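Handheld gripper demonstration practice

From the Domix Handbook of Manipulation Methods, open edition
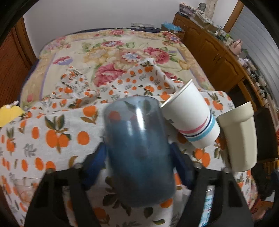 Photo: Zihan Zeng / Domix. Retrieved 2019-07-29.

Handheld gripper demonstration practice is the set of rules and working habits that govern the recording of manipulation tasks with a two-finger gripper carried by a person. The operator performs the task with the gripper, and a camera mounted on the tool records the fingers and the objects in front of them. The recordings are later used to train control policies for robot arms fitted with a matching gripper. The practice covers the condition of the tool, the choice and arrangement of objects, the behavior of the operator, and the treatment of finished recordings.

No single binding standard applies. Most groups follow an in-house protocol. The best known of these within the Domix project is the Umell protocol, first circulated in December as a checklist and later expanded to cover recording in private homes.

Tool condition

The fingers of a handheld gripper are commonly rigid plates with softer pads on the inner faces. Under the Umell protocol the pads are inspected before each session and replaced in pairs. A worn pad changes the angle at which a thin-walled object settles between the fingers, and a mismatched pair can cause the object to rotate during closing. Pads of one color are kept for the whole of a data set.

The camera mount is checked for play by opening and closing the fingers several times without an object. Both fingers must remain in view over the full range of travel. Wide-angle lenses darken toward the corners, and this is accepted as long as the fingertips and the working area stay clear. Lens settings are fixed at the start of a session and are not altered until it ends.

Objects and surfaces

Tasks involving cups are widely used as a reference case. A cup can be gripped by its side, may stand or lie on its side, and deforms under modest force. The protocol asks that a cup set include more than one material and more than one body shape. A translucent plastic cup, a printed paper cup and an opaque plastic cup with a faceted body meet this requirement. Translucent cups receive separate mention in the protocol. The background shows through the wall and bright highlights form on the side, so the outline is harder to recover from the recording.

Plain surfaces are not required. Patterned cloth is permitted, as are folds, provided the cloth does not catch between the fingers. Items unrelated to the task, such as bowls or packages, may remain near the working area. Their removal partway through a session is treated as a change of setup, and a new session number is assigned.

Fragile items, including glass, are kept outside the intended path of the gripper. An operator who touches such an item with the tool stops the recording and marks it as interrupted.

Operator conduct

Each recording begins with the gripper open and clear of all objects, and ends in the same state. Approach and release are performed at an even speed. Motion blur on the held object is tolerated during transport. Blur at the moment of contact is grounds for repeating the attempt.

The free hand stays out of view. Objects that fall or tip are left as they are until the recording ends, and the attempt is kept and labeled as a failure. The Lungu revision of the protocol added this rule after a review of 500 recordings found that failed attempts had been deleted in 177 cases, which left the set with almost no examples of recovery.

A session is limited to 75 attempts per operator, followed by a rest. The limit concerns wrist fatigue, which shows in the data as a gradual tilt of the tool.

Recording in homes

Bedrooms, kitchens and other lived-in rooms are preferred over laboratory benches for tasks meant to transfer to household use. Written permission is obtained from the resident before the first recording and covers the furniture and personal belongings that may appear in the background. Labels bearing names, addresses or medical information are turned away or covered. Mirrors and windows are checked for reflections of people, and blinds may be adjusted before the session but not during it.

Review and storage

Reviewers at the Dutosgate site examine recordings in batches of 350. A reviewer does not assess sessions that he or she recorded. Each file is marked accepted, accepted as failure, or rejected, and a rejected file carries a written reason. Original files are stored unedited. Cropping, color correction and removal of background detail are applied to copies only.

See also: Finger pad wear; Grasp labeling; Household recording consent; Wide-angle calibration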